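Jurungate Makers » Robotics » Stock gripper or Palomino fingers?

gonwood_greg
Palomino fingers cost me 70 bucks and they still squirt small round fittings across the mat. Colour me thrilled.

tin_possum
Blame the tuning. Mine have done 643 picks on a Hillon controller.

gonwood_greg
Picks of what, marshmallows?

servo_sulk
I'd keep the stock ones and drop the closing speed. Fancy fingers are jewellery.

tin_possum
Disagree, but post your setup.

gonwood_greg
13/03/2022
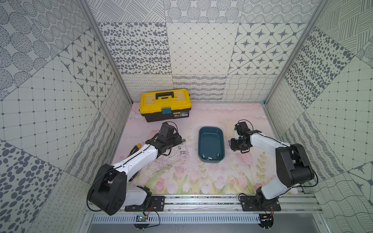
Both arms on fittings-to-tray duty. Three in, four to go.

servo_sulk
Nice tulips. Slow it down anyway.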